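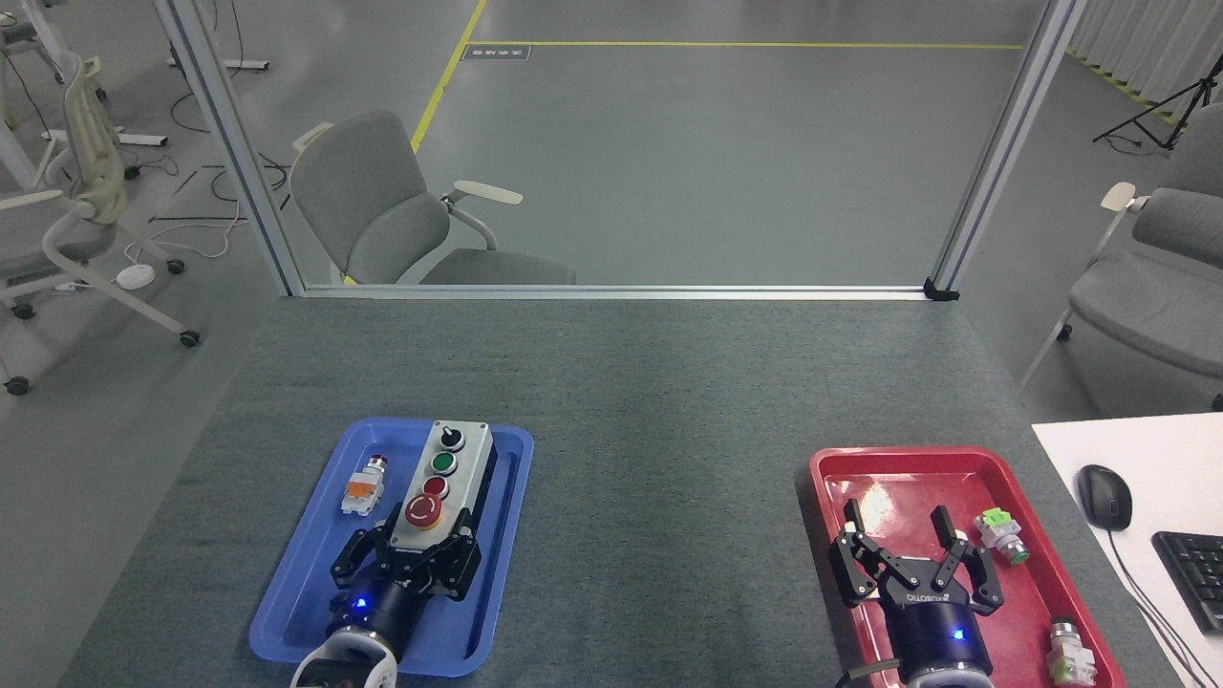 Which contact block goes behind which button on a small control station?

Posted by Grelley

I'm refitting a pushbutton station with a gray box and a light gray faceplate. From the top it has a black selector knob, a green button, a red one and the big emergency stop on a yellow ring. My spare modules got mixed up. One has an orange contact block with a red cap, and a couple have light or pale green blocks. Does the color of the block mean anything, or only the cap?

Kanaujia

It can, but don't go by color alone. On many makes green is normally open and red is normally closed. Orange I'd check, it varies. Look for the terminal numbers on the side – 1 and 2 is normally closed, 3 and 4 is normally open. Start buttons usually take the open one. Stop and emergency stop take the closed one.

If the numbers are worn off, put a meter on continuity with nothing wired to the block. A beep at rest that stops when you press means normally closed. Lock out the supply before you open the box.

Groro

just match whatever was in there before. I keep spares in separate trays now, saves a lot of swearing

Jomano

Agree with Kanaujia on the meter. Also check that the spare fits the hole, 22 mm and 30 mm parts don't swap. And test the emergency stop again once the cover is back on.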